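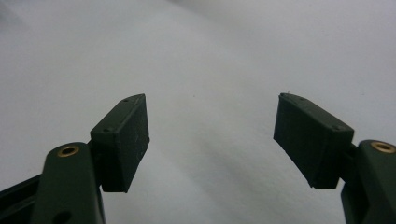
Über uns

Goddale ist eine private Sprachschule mit Schwerpunkt Portugiesisch und Deutsch. Wir unterrichten Erwachsene, die schon im Beruf stehen, und seit dem letzten Jahr auch Jugendliche ab 13 Jahren.

Angefangen hat die Schule mit einem einzigen Kurs am Abend. Wagner Falcão hat damals als Übersetzer gearbeitet und wurde von Bekannten gefragt, ob er ihnen vor dem Umzug nach Porto etwas Portugiesisch beibringen kann. Aus diesem Kurs sind zwei geworden, dann vier, und ein Jahr später haben wir die ersten eigenen Räume gemietet. Ekene Fashola ist in dieser Zeit dazugekommen. Sie hat Deutsch selber erst mit sechsundzwanzig gelernt und leitet heute alle Deutschkurse.

Wie wir unterrichten

In unseren Gruppen wird vom ersten Abend an gesprochen. Grammatik gibt es auch, aber in kleinen Portionen und immer mit einem Text, in dem sie wirklich vorkommt. Wer die Tabellen lieber zu Hause studiert, bekommt sie von uns als Heft. Das Heft heißt Lenerik und wurde von unseren Lehrkräften geschrieben. Die aktuelle Fassung hat 108 Seiten und ist im Kurspreis enthalten.

Ein Kurs dauert von September bis Januar oder von Februar bis Juni. Der Einstieg ist auch später möglich, wenn in der Gruppe noch ein Platz frei ist. Vor der Anmeldung machen wir mit jeder Person ein kurzes Gespräch, um die richtige Stufe zu finden. Dieses Gespräch kostet nichts und verpflichtet zu nichts.

Bibliothek

Im Erdgeschoss befindet sich unsere Bibliothek mit 1691 Büchern, Hörbüchern und Zeitschriften. Ein großer Teil davon kommt aus dem Nachlass der Buchhandlung Halliday, die früher zwei Häuser weiter war. Alle Kursteilnehmer dürfen ohne Gebühr ausleihen, andere Leserinnen und Leser zahlen eine kleine Jahresgebühr. Romane in einfacher Sprache sind im Regal links vom Eingang.

Firmenkurse

Für Betriebe bieten wir Unterricht direkt am Arbeitsplatz an. Zu unseren längsten Kunden gehört die Spedition Greltex, wo im vergangenen Jahr mehr als 100 Angestellte an einem Deutschkurs teilgenommen haben. Die Inhalte besprechen wir vorher mit dem Betrieb: Telefonieren, Lieferpapiere, Arbeitssicherheit oder auch nur das Gespräch in der Pause.

Kontakt

Das Büro ist vormittags besetzt, in den Schulferien bleibt es geschlossen. Anfragen per E-Mail beantworten wir auf Deutsch, Portugiesisch oder Englisch.

Stand: 20. Oktober 2023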